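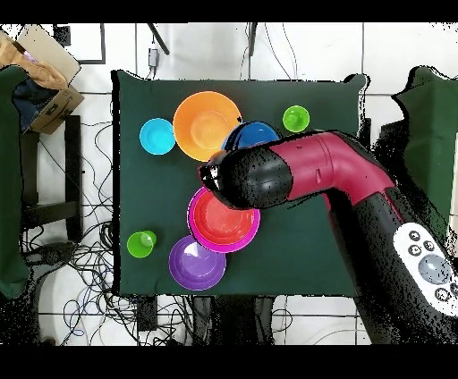
Zevemow update! The table-clearing arm has officially moved on from foam blocks to dishes and I am so happy about it. Plastic ones, obviously, I'm not a monster. Bowls, plates, a couple of cups, all the colors.

The green tablecloth was Efa Gape's idea. On the bare tabletop we had glare all over the place and the vision code kept seeing plates that didn't exist. One cloth later – no more ghost plates!

Current routine: find the bowls, go get one, put it inside the next size up. It did 4 clean nests in a row last night and I yelled loud enough that Mārtiņš came in from the other end of the shop to see if I'd hurt myself.

Cups are a whole other thing. It comes in too low, bumps the rim and over they go. I've changed the approach height 3 times and I think the real problem is the wrist angle. More on that when I know more.

Plates are the worst. They're so flat! Krishnamoorthy wants to try sliding them to the edge of the table and grabbing them from there. I want to try tilting the fingers first. We have a bet going, loser sorts the cables.

Log says 147 grasp attempts since we started on dishes in June. I haven't split out the misses yet because I'm enjoying my good mood.

Next up is softer fingertips. If you've cast your own silicone pads please tell me what you used, mine came out sticky and full of bubbles.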